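**[잡담/로봇] 로봇팔한테 설거지 언제쯤 맡길 수 있음?**

작성: 설거지3교대 | 2020년 1월 18일

퇴근하고 싱크대 보고 현타와서 씀. 맞벌이에 애 둘. 식세기 있음. 근데 식세기는 그릇 넣고 빼는 걸 안 해주잖아요. 내가 귀찮은 건 씻는 게 아니라 애벌로 긁고 칸 맞춰 꽂고 다 마르면 찬장에 넣는 그거임. 로봇청소기도 마찬가지고, 바닥에 있는 걸 사람이 다 주워줘야 돌아가니까 결국 내가 청소기 시중 드는 꼴.

유튜브에는 로봇이 수건도 개고 계란도 깨던데 댓글 보면 다 배속이라 그러고. 업계 분들 계시면 현실 얘기 좀. 5년? 10년? 우리 애들 장가갈때?

---

**모카포트폭발**

10년 동안 "5년 뒤"라고 들었습니다. 이상입니다

---

**야간프레스**

공장 쪽 사람임. 판금. 우리는 로봇 많이 씀. 프레스에 철판 넣고 빼는 거 다 로봇이 함. 지치지도 않고 손가락도 안 잘림. 그거 하나만으로도 고마운 놈임.

근데 그건 철판이 늘 같은 자리에 같은 모양으로 오니까 되는 거고. 팔레트 위에 철판이 조금만 돌아가 있어도 에러 띄우고 섬. 그럼 제가 가서 발로 밀어줌. 발로 미는 게 제 업무 비중 꽤 됨 ㅋㅋ

집안일은 전부 "조금 돌아가 있는 철판"임. 안 됨.

---

**gripper_no5**

> 집안일은 전부 "조금 돌아가 있는 철판"임. 안 됨.

이건 너무 옛날 기준. 요즘은 위치를 티칭으로 찍어주는 방식만 있는 게 아니고 카메라로 보고 잡는 쪽이 많이 올라왔음. 돌아가 있는 정도는 문제도 아님. 문제는 딴 데 있음. 겹쳐 있는 거, 반짝이는 거, 투명한 거, 얇은 거. 그리고 물.

---

**야간프레스**

네 그 카메라 달린 것도 우리 라인에 들어왔었음. Wijaya에서 납품한 빈피킹 셀. 볼트 박스에서 하나씩 꺼내는 거. 데모 때는 끝내줬음. 실제 라인에서 성공률 68% 나왔고 나머지는 사람이 옆에서 주워넣음. 기름 묻은 볼트로 바꾸니까 더 떨어짐. 지금은 포장 씌워서 창고에 있음. 납품 담당이었던 Josphat Urio라는 분은 엄청 친절했음. 사람은 죄가 없음

---

**콩나물국밥3000**

68%면 우리 애보다 나은데요? 중2인데 식탁 치우라면 반은 놔두고 가요

---

**설거지3교대** (작성자)

ㅋㅋㅋㅋ 우리집은 그 정도도 안 나옴

근데 68%면 열개 중에 세개는 떨어뜨린다는 거 아님? 그릇이면 큰일인데

---

**야간프레스**

떨어뜨리는 게 아니고 대부분은 못 집는 거. 집으러 갔다가 허공 집고 옴. 떨어뜨리는 건 드물었음.

---

**모카포트폭발**

허공 집고 오는 거 좀 귀엽네

---

**조리실막내**

급식 조리실 근무합니다. 눈팅만 하다가 씁니다.

저희는 컨베이어식 세척기예요. 식판은 진짜 빨라요. 근데 식판 잔반 터는 거, 수저 방향 맞춰서 통에 꽂는 거, 국그릇 포개진 거 떼는 거 전부 사람이 합니다. 국그릇 두 개가 딱 붙으면 사람도 못 떼요. 뜨거운 물 부어서 비틀어야 돼요. 이걸 로봇이요?

Skenport라는 데서 수저 정리하는 기계 가지고 온 적 있어요. 숟가락만 있으면 잘하는데 포크가 섞이면 걸려서 멈췄어요. 영양사님이 견적서 보고 그냥 웃으셨음

---

**gripper_no5**

수저 정리는 전용기라서 로봇이랑 좀 다른 얘기긴 함. 전용기는 하나만 잘하면 됨. 글쓴이가 원하는 건 이것저것 다 하는 팔이잖음.

참고로 요새 연구 쪽에서 하는 게 이런 식. 양팔에 카메라 여러 대. 집안일까지는 아니고 소꿉놀이 수준 물건부터.

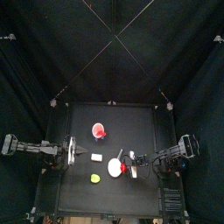
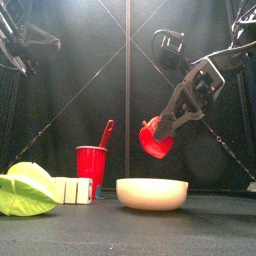
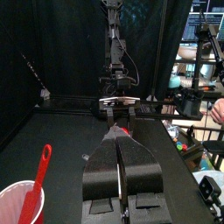 셋 다 같은 테이블이고 각도만 다름. 하트컵 들고 있는 건 두번째.

---

**콩나물국밥3000**

하트컵 ㅋㅋㅋㅋ 우리 막내 주방놀이 세트에 있을 것 같은 거네

저거 그릇 위에 내려놓으려는 거예요?

---

**gripper_no5**

그릇 바로 위쪽은 아니고 살짝 왼쪽이라 사진 한 장으론 모름. 내려놓는 중인지 드는 중인지도 모르고. 영상이어야 보임.

저런 류 과제는 보통 "컵을 그릇에 담아라" "블록을 옆으로 치워라" 같은 거임. 사람한텐 과제라고 부르기도 민망하지만 저기서부터 쌓는 거.

---

**야간프레스**

봐봐요. 소꿉놀이잖음. 검은 천 둘러쳐 놓고 상판도 까맣고. 우리집 싱크대는 저렇게 안 생겼음

흰 그릇 까만 바닥. 당연히 잘 보이지. 스텐 싱크볼에 스텐 냄비 넣고 해보라 그래요

---

**gripper_no5**

배경 치우고 시작하는 건 당연한 거 아님? 운전도 공터에서 배우고 도로 나가는데. 그리고 저 두번째에서 내가 보는 건 하트컵을 기울여서 잡고 있는 거. 저런 애매한 모양을 손가락으로 눌러 잡는 게 제일 손 많이 감. 네모 블록은 쉬움.

---

**야간프레스**

공터에서 10년째 배우는 중이면 면허를 안 주는 게 맞음

---

**모카포트폭발**

오늘의 명언 나왔다

---

**납땜연기**

취미로 로봇팔 만지는 사람인데 한마디. 두번째 사진에서 빨간 컵에 손잡이 꽂혀있는 거 보이죠? 세번째에도 앞쪽에 나오는 거. 손잡이 끝에 구멍 뚫린 거. 저런 게 은근히 어려움.

- 기울어져 있음
- 컵 잡으면 손잡이가 팔에 걸림
- 손잡이 잡고 뽑으면 컵이 따라 올라오거나 넘어짐

양팔이면 한쪽이 컵 잡고 한쪽이 뽑으면 되는데 그럼 두 팔이 좁은 데서 안 부딪히게 해야되고. 세번째가 그 느낌이 좀 옴. 손목에서 보면 바로 앞에 상대 팔 손가락이 내려와 있잖아요. 저 거리에서 둘이 안 박는 거 생각보다 일임. 전 박아봤음. 서보 하나 날림

---

**설거지3교대** (작성자)

저는 세번째에서 뭐가 내 손이고 뭐가 남의 손인지도 한참 봤네요... 아래쪽 크고 까만 게 카메라 달린 쪽 손인거죠?

---

**납땜연기**

ㅇㅇ 맞음. 손목캠은 원래 자기 손가락이 화면 반 먹음. 그래서 위에서 보는 거랑 옆에서 보는 거를 같이 씀. 손끝에 뭐가 있는지 가려지니까. 저기도 손가락 끝 너머에 빨간 거 쪼끔 보이는데 손목캠만으론 그게 뭔지 모르겠음

---

**콩나물국밥3000**

손목에 눈이 달려있다니 부럽다. 저 소파 밑에 손 넣을 때 그거 필요해요

---

**조리실막내**

저는 현장 사람이라 그런가 저거 보고 제일 먼저 든 생각이, 물 튀면 어떡하지? 였어요. 케이블이 저렇게 밖으로 나와 있는데 조리실에선 하루도 못 버텨요. 저희는 벽 스위치도 커버 씌워요. 락스에 스팀에 기름에.

그리고 장갑. 사람은 고무장갑 끼면 되는데 로봇은 뭘 끼나요 진지하게 궁금

---

**gripper_no5**

방수 자켓 씌우는 제품들 있음. 비쌈. 관절마다 실링 들어가는 식품용 팔도 있는데 더 비쌈. 연구용은 그런 거 신경 안씀. 맞는 지적임

---

**야간프레스**

비싸다 얘기 나왔으니까. 저런 거 두 팔 세트로 집에 들이면 얼마임?

---

**납땜연기**

천차만별. 취미용 소형팔 하나가 유로로 2,489 하는 거 본 적 있음. Skolance라고 조그만 데서 키트로 파는 거. 팔 하나 값이고 손(그리퍼)은 별도. 두 개 사고 카메라 사고 컴퓨터 사고 테이블 짜고... 그리고 그걸 사면 설거지가 되느냐? 아니요. 컵 하나 옮기게 만드는 데 제 주말이 몇 번 없어집니다. 그사이 설거지는 쌓임

---

**모카포트폭발**

로봇 사서 설거지가 늘어나는 마법

---

**설거지3교대** (작성자)

그 돈이면 가사도우미 부르죠...;; 우리동네 4시간 기준으로 계산해보니까 꽤 오래 부를 수 있음

---

**야간프레스**

정답. 끝. 글 닫읍시다

---

**gripper_no5**

아니 왜 닫음 ㅋㅋ 그 논리면 세탁기도 안 나왔음. 처음 나온 건 다 비쌌고 다 후졌음.

그리고 "다 하거나 못 하거나"로 보는 게 잘못된 거. 중간이 있음. 바닥에 있는 장난감 주워서 바구니에 넣는 거. 그거만 해도 나는 삼. 깨질 것도 없고 물도 없고 느려도 됨. 밤에 애들 잘 때 혼자 천천히 하면 되잖음. 한 개에 1분 걸려도 아침까지 하면 됨. 집는 거 실패하면 또 가면 되고

---

**콩나물국밥3000**

오 이건 설득됨. 레고만 주워줘도 절함. 밤에 화장실 가다가 밟으면 진짜

---

**야간프레스**

밤에 시커먼 팔이 거실에서 혼자 움직이는데 잠이 와요? 난 안 옴

그리고 사람 옆에서 도는 로봇은 안전 문제 있음. 우리는 펜스 치고 문 열리면 바로 정지임. 애가 자다 깨서 나오면? 책임은 누가 짐? 공장에서도 이거 서류가 한 박스임.

---

**gripper_no5**

그건 ㅇㅈ. 힘 약한 팔이면 좀 낫긴 한데 그래도 손가락 끼면 아픔. 집에 펜스 칠 수도 없고. 안전 쪽은 나도 답 없음

---

**납땜연기**

약한 팔은 또 냄비를 못 들어요. 제꺼는 물 든 머그컵 들면 팔이 부들부들함. 뚝배기? 꿈도 못 꿈

---

**조리실막내**

뚝배기는 사람도 힘들어요 ㅠ

---

**카페알바탈출**

늦은 시간에 재밌는 글 있네. 저 알바했던 Flenetti라는 카페에 커피 내려주는 로봇팔 있었음. 유리 상자 안에 들어있는 거.

커피는 잘 내림. 맛도 똑같음. 근데

1. 원두 채우기: 나
2. 우유 갈기: 나
3. 컵 채우기: 나
4. 스팀봉 닦기: 나
5. 손님이 유리 두드리면 말리기: 나

한 번은 종이컵 두 개가 겹쳐 나와서 로봇이 그걸 모르고 계속 진행. 뚜껑이 안 맞으니까 꾹 누르다가 라떼 터짐. 유리 안쪽 전체가 라떼. 그거 닦는데 70분 걸렸어요. 시급으로 치면 로봇이 저한테 일을 준거임

---

**야간프레스**

동지여

---

**gripper_no5**

그 컵 겹친 거 인식 못 하는 게 딱 옛날 방식임. 정해진 동작 재생. 보고 판단하는 게 없음. 그래서 저런 양팔 연구들이 의미가 있다는 거고

---

**카페알바탈출**

그럼 저 사진에 있는 애들은 컵 겹친 거 알아요?

---

**gripper_no5**

...학습시키면?

---

**모카포트폭발**

점 세개에서 많은 것을 느낌

---

**납땜연기**

이거 중요한 질문인데. 배운 적 없는 상황이면 보고 판단하는 애들도 이상한 짓 함. 오히려 더 당당하게 함. 제 거는 조명 하나 바꿨더니 그림자를 집으러 갔음. 아주 확신에 찬 동작으로.

그래서 천 둘러치는 게 이해는 감. 창문에 해 들어오는 시간마다 결과 달라지는 거 겪어보면 누구나 커튼 침. 근데 그게 집에서 안 되는 이유이기도 하고. 둘 다 맞는 말 하고 있는 거 같은데요 위에 두 분

---

**야간프레스**

나는 더 맞는 말 하고 있음

---

**h_halim**

안녕하세요 외국인이고 한국 회사에서 일해요. 한국어 조금 틀려도 이해해주세요.

저는 세탁 공장 자동화 했었습니다. 호텔 수건. 수건 펴는 것 아직도 사람이 모서리 두 개 찾아서 기계에 물려줘요. 그 다음은 기계가 다 접어요. 모서리 찾는 것, 그것만 못 해요. 사람은 1초, 로봇은 저희 시험에서 15초였어요. 동료 Iddrisu Ofori 씨가 1년 동안 그것만 했고 지금은 다른 팀이에요.

그래서 제 의견은, 집안일에서 천은 제일 늦게 됩니다. 딱딱한 컵, 블록은 먼저 돼요. 설거지 넣고 빼기는 중간. 장난감 줍기 제일 먼저.

---

**gripper_no5**

오 현업 의견 감사. 장난감 줍기 제일 먼저 < 내말이

---

**야간프레스**

수건 모서리에 1년... 남의 일 같지 않다

---

**설거지3교대** (작성자)

와 댓글 많이 달렸네 그새 설거지 하고 왔어요 (내가)

수건은 포기. 양말 짝맞추기는요? 그거도 천이라 안되나

---

**h_halim**

짝 찾는 것은 카메라로 잘 돼요. 뒤집힌 양말 뒤집는 것 안 돼요.

---

**콩나물국밥3000**

우리집 양말 전부 뒤집혀 있음. 탈락

---

**카페알바탈출**

근데 첫번째 사진에 블록이랑 그릇이랑 연두색 뭐랑 띄엄띄엄 놓여있잖아요. 우리집 식탁은 저렇게 띄엄띄엄이 아님. 영수증 위에 귤껍질 위에 리모컨임

---

**gripper_no5**

귤껍질은 ㄹㅇ 어려움. 버릴 건지 말 건지부터 판단해야됨. 영수증도. 집는 거보다 "이거 쓰레기냐"가 더 어려울 수도

---

**모카포트폭발**

그건 우리 남편도 못함. 식탁에 일주일 된 영수증 있는데 한번도 의심 안함

---

**야간프레스**

집에서 뭐가 되든 안 되든 내기나 합시다. 난 10년 안에 일반 가정에서 그릇 정리하는 팔 못 본다에 치킨 한 마리.

---

**gripper_no5**

콜. 난 본다. 단 조건: 그릇은 안 깨지는 재질, 속도는 안 따짐, 물기 닦는 거 제외

---

**야간프레스**

조건이 왜 이렇게 많음 보험약관이냐

---

**납땜연기**

난 중립. 치킨은 같이 먹음

---

**조리실막내**

저는 국그릇 떼주는 기계만 나오면 돼요. 팔 없어도 됩니다. 그냥 떼주기만...

---

**h_halim**

그릇 떼는 것은 공기 넣으면 될 것 같아요. 사이에 바람. 조리실막내 님 그릇 재질이 뭐예요? 스텐이에요?

---

**조리실막내**

스텐이요! 이중 스텐. 바닥에 굽 있는 거요. 월요일에 가서 지름 재서 올릴게요

---

**설거지3교대** (작성자)

뭐야 내 글에서 신제품 나오겠네. 나오면 저도 하나만요. 일단 자러 감 애 깼음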